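Home Equipment Demonstrations Spares Contact

Filed under: Two-arm machines / Table work / Demonstration units

Sidia two-arm table unit

The Sidia is a two-arm robot for handling everyday objects on a table. It is built and supported by Sukham and can be seen working at our Naltthorpe rooms on demonstration afternoons. Most people who buy or hire one have come to a demonstration first, so this page covers both the machine and the visit.

The unit has two jointed arms on a shared body. Each arm ends in a bracket carrying a two-finger gripper, and each gripper has its own small camera looking down between the fingers. A further camera at head height looks over the whole table. The operator can have any of these views up on the screen, and during a demonstration the screen is turned so that visitors can follow it.

The wrist view is the one people ask about most. It shows what the fingers are about to meet, and on curved or shiny ware it tells the operator a lot more than the head view does. Glazed bowls are a fair test. They throw back light from the lamps overhead, and the inside of the bowl can fill the picture so that there is very little edge left to steer by. We leave the room lights as they are for this part.

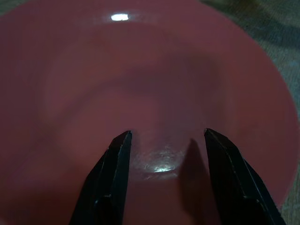
Right over the bowl: wrist camera view, fingers apart.

What is shown on the day

Demonstrations are run by Zarmeena Paracha, who also trains new operators. An afternoon starts at 2 with a short talk at the machine, then goes straight to the work. The programme is table tasks with ordinary kitchen things: plates, bowls, cups and a few tools. Visitors who have a particular job in mind should say so when booking, and we will try to put something close to it on the table.

The usual order is single objects first, then objects that are touching or overlapping. Picking up a plate by its rim sounds simple but takes a careful approach. The fingers have to come in at the right height and close on an edge that is thin and often sloping. If they are too low they push the plate along the table, and if they are too high they close on air. Both happen during demonstrations. When they do, the operator opens the gripper, backs off and goes in again, and visitors can see how long that takes.

After that we show the plate held up and turned. With one arm holding and the other free, the operator can tilt a plate to inspect the face or the underside, or bring the second gripper across to take it at another point on the rim. Handing over between arms is the part of the work that new operators need the most practice at.
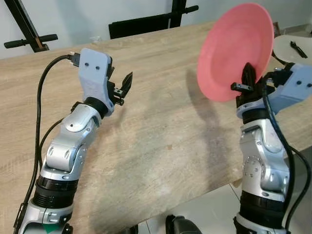
Grip force is set before the task and can be changed from the operator's station. For tableware we keep it low. A plate held by the rim puts a fair turning load on the fingers, and it is better to move slowly than to squeeze harder. The speed limit for demonstrations is set well below what the arms can do, and we ask hire customers to keep to the same limit until their operators have finished training.

The fingers are black and come off for cleaning or replacement. The finger pads wear with use and are treated as a consumable. The brackets behind them are printed parts, supplied to suit whichever gripper is fitted, and can be reordered through Spares. Please quote part number 207 for the bracket. It is the same on the left and the right.

Cables run outside the arms. This makes them easy to change but they do need slack, and the loop at the wrist should be checked before each session with the arm at full stretch. We have had units come back for service where the only fault was a cable that had been tied down too tightly after a move. If you are not sure, leave more.

Tables and rooms

The Sidia does not need a special table. At Naltthorpe we use more than one, with different tops and different amounts of wear, and swap between them so visitors can see the machine on a pale surface and on a dark one. It makes a difference to the cameras. A pale plate on a pale top is harder to pick out than most people expect, and a worn top with marks in it can be awkward in its own way. If you are planning to use the unit on one fixed bench, send us a photograph of it before you come.

We prefer to show the machine among ordinary furniture. Bare benches with one object in the middle make any machine look good, and they are not what our customers have at home or in a training kitchen.

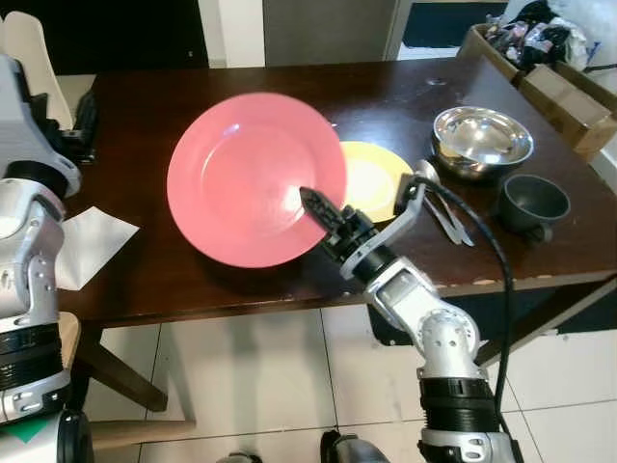
Overlapping plates are set out on most afternoons. The operator has to decide which one to take first and which side to come from, and has to watch what the lower one does when the upper one moves. Metal ware is put out too when there is room for it. Polished steel picks up reflections of the arms as they pass, and the operator soon learns to trust the position of the fingers more than the shine.

We also get asked about tongs and similar hand tools. The gripper can hold them, and for some tasks it is useful. It adds length to the arm and makes the end of it less steady, so we count it as an extra skill and it is taught on the second day of the operator course.

Who it suits

Teaching kitchens, college workshops and small research groups are the main users. The Ansari training rooms, across the yard from us, have had a unit on long hire and use it for teaching people who have never worked with an arm before. It is less suited to anyone who wants one fast movement repeated all day. There are cheaper machines for that and we will say so if it is what you describe.

The unit is not sealed and must not be used over sinks or with wet ware. It should be on a level hard floor. Tile is fine, carpet is not. Leave clear floor behind it for the operator and for the cables.

Hire, purchase and training

Units can be bought outright or hired by the month. Hire includes delivery, setting up, one set of spare fingers and a visit from us in the first fortnight. The operator course lasts two days and is held at Naltthorpe. It can be held on your own site if you have three or more people to train. Purchase prices depend on the cameras and gripper chosen and are given by written quotation only.

Lead time for new units is longer than we would like at present. Orders placed now will be built from February. Hire units are sometimes available sooner.

Coming to a demonstration

Places are limited to 6 on each afternoon so that all visitors can stand near the table and see the screen. There is no charge. Sessions run for 60 minutes, with time afterwards for questions and for anyone who wants to try the controls. You do not need any experience to have a go. Long hair should be tied back and lanyards taken off before you stand at the machine, and visitors keep behind the floor line while the arms are powered.

Children over twelve are welcome with an adult. Parking is at the rear of the building and is shared with Ansari, so please use the marked bays. There is a step at the front door and a level entrance at the side. Ring the bell at the side and we will come down.

You may take your own pictures during the demonstration. If you would like a copy of the camera recordings from your session, ask Zarmeena before the machine is shut down, as they are cleared at the end of the day.

To book, use the form under Contact and choose Demonstrations. Tell us how many are coming and what you would like to see handled. If you are bringing your own objects, nothing heavier than a full dinner plate, please, and nothing you would mind having dropped.

Related: Single-arm table unit Finger sets Operator course Back to Equipment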